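Ollden to replace paper parcel maps at county counter from September

The Ollden land records office will stop issuing hand-drawn parcel sketches at its public counter in September and will move to printed extracts generated from a single digital base map, according to a notice posted on 30th July.

The change affects anyone who requests a boundary extract for a fence permit, a driveway application, a minor lot line adjustment or a private sale. Recorded surveys, deeds and subdivision plats are not affected and will continue to be held in their present form.

Under the current procedure, a clerk locates the parcel in the bound index, pulls the relevant plat, and traces or redraws the boundary on a blank sheet at a stated scale. The sheet is then checked against the deed description by a second clerk and stamped. The office has used some form of this procedure since the counter opened, with minor revisions to the stamp wording and the permitted scales.

"The sketch was always an aid to reading the deed. It was never a survey," said Kalliopi Katsaros, the deputy recorder. "Over time people began to treat it as one. Contractors have set posts from it."

The office reviewed sketches for parcels in the Bistura and Condori districts last winter. In Bistura, 28 sketches were found to disagree with the recorded plat by more than the tolerance the office allows. Most of the differences came from scale changes during copying. In six cases the north arrow had been carried over from an older plat drawn to a different bearing, and the boundary had been rotated to match.

Results in Condori were better, which the review attributes to the later date of the plats there. The district was resurveyed after the reservoir road was moved, and nearly all of its corners are tied to the same control points.
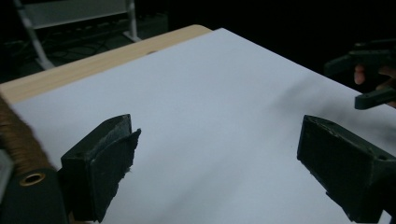 A large blank sheet laid out on a pale wooden tabletop.

The replacement extract will be printed on standard letter stock in portrait format. It will show the subject parcel, the adjoining parcels, recorded easements, the street centerline and a bar scale. Dimensions will be given in feet and decimals of a foot. Each extract will carry the recording number of the plat from which the lines were taken and the date of the last edit to the base map.

Where a boundary has been entered from a deed description alone, with no plat on record, the line will be dashed and the word "unverified" will be printed beside it. Katsaros said that category covers much of the older river frontage, where descriptions refer to trees, stone piles and the former course of the channel.

The base map was compiled by Jivus, a mapping contractor, over 17 months. Plats were scanned flat, the scans were corrected for shrinkage and stretch in the original sheets, and the lines were then fitted to known control points. Sheets that had been folded for storage were scanned in sections and joined.

Esmaeil Rashti, who managed the work for Jivus, said shrinkage was the largest single source of error. Paper changes dimension with humidity, and it does so unevenly, with more movement across the grain than along it. A correction that applied one factor to the whole sheet would have left residual error at the edges, so the contractor used separate factors in each direction.

"On the linen-backed sheets the two factors were close together," Rashti said. "On plain paper they could be well apart, and the corners of the sheet were usually the worst."

Local surveyors have generally supported the change, although some have asked for access to the correction factors used on each sheet. Bahman Bahrami, a licensed surveyor who works mainly in the Condori district, said the extract should list the residual error at each control point.

"If I am retracing a line I want to know how well that sheet fitted," Bahrami said. "A clean printout tells me nothing about it."

Katsaros said the factors and residuals will be placed in a separate table, available on request at the counter. They will not be printed on the extract. The office considered including them and decided that the form would become difficult to read for most applicants.

The fee for an extract will be $28, the same as the present fee for a sketch. A certified copy of a recorded plat will still be charged by the sheet. Extracts may be ordered at the counter or by mail. Online ordering is planned but no start date has been set.

Existing sketches will remain in the parcel files and can be inspected, but they will not be recopied or restamped. Permit applications already submitted with a stamped sketch will be processed as filed. Applicants who hold a sketch and have not yet submitted it should do so before the changeover or request a new extract. Sketches presented after that point will be returned.

The permit desk will apply the same rule to resubmissions. Jalen Kasprzak, who supervises permit intake, said an application returned for an unrelated defect, such as a missing signature, may be sent back with its original sketch if the parcel has not changed.

Owners who believe a line on the base map is wrong may file a correction request at no charge. The request must cite a recorded document. Corrections based on fences, hedges or long use will not be accepted through this process, and owners in that position are advised to consult a surveyor or an attorney.

Correction forms are available at the Ollden counter, second window, during regular office hours. Questions about the Bistura river parcels should be directed to Pejman Zamani in the records section.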